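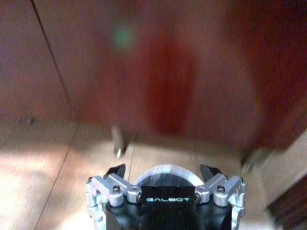
Astden House, household meeting. The meeting was opened at 7.15 in the evening by Kobina Ayaaba, and Afia Dankwa took the minutes. The minutes of the July meeting were read and accepted with one correction: the price for the new door mat was 127, and it was written as 172. After this we spoke about the first floor. The large reddish-brown wooden cabinet stays in its place on the light wooden floor, because it is heavy and we do not want scratches. Kobina asked that everybody lifts the feet of chairs also, and does not push them.

1. Storage

The spare towels are at present in three different rooms and it is difficult to find a clean one. It was agreed that all towels and bed sheets go into the large cabinet, towels on the upper shelves and sheets below. Kobina will write the labels. Mrs Pacheco from the ground floor has offered a box of old pillowcases. We accept them with thanks, but only those without holes.

The winter blankets go back to the store room under the stairs. Afia asked if the store room is dry enough. Kobina has looked at it after the heavy rain and found no water - he will look again before the blankets are moved.

2. Bathroom

Afia reported that she has received complaints about the bathroom counter. Small things are left lying on the marble, to the right of the basin: tubes, a little bottle, toothpaste. When a person wants to wipe the stone, he must first lift everything, and so the wiping is not done. 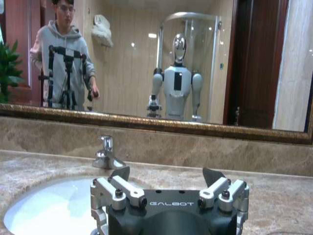
It was proposed to have one tray for each person. Kobina was against this, as the counter would then be full of trays. After some discussion we agreed the following:

The orange liquid soap and the small white dish stay at the left end, as now.
Toothpaste and tubes are taken back to the bedroom after use, or put in a washbag.
Whoever uses the bathroom last in the evening wipes the counter and the tap with a soft cloth.
No vinegar and no lemon cleaner on the marble. The shop Griken sells a cleaner for stone, and Afia will buy one bottle.
The mirror is cleaned with a cloth that is only a little damp. Please do not spray on the dark gold frame.
The wastebasket next to the toilet is emptied every second morning.

Afia asked also about the glass of the shower. She would like that everyone pulls it dry after the shower. This was supported in principle, but a decision was not made.
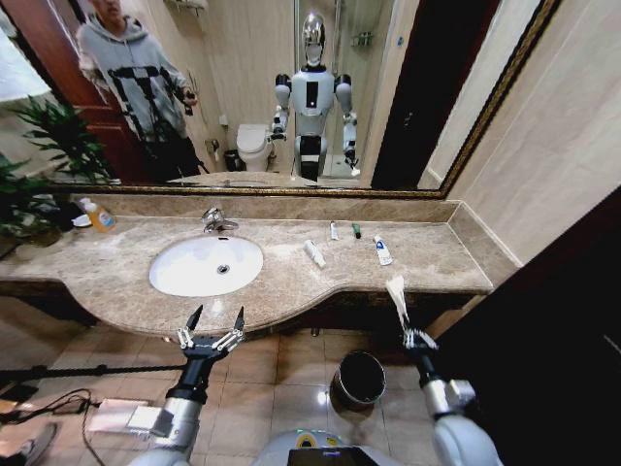 3. Money

The household box had 636 at the beginning of the month. We paid 127 for the door mat. Kobina proposed to keep 400 for the repair of the boiler and not to touch it, and this was agreed. Up to 100 may be spent on the cleaner, cloths and labels. Receipts go in the blue envelope.

4. Other matters

The company Pasura has written that the stair windows will be washed, but they did not give a date. Afia will telephone them.

Kobina has lost a small key with a green ribbon. If it is found, please put it on the kitchen table.

The meeting was closed at 8.40. The next one will be in the kitchen at the same hour, and Kobina takes the minutes.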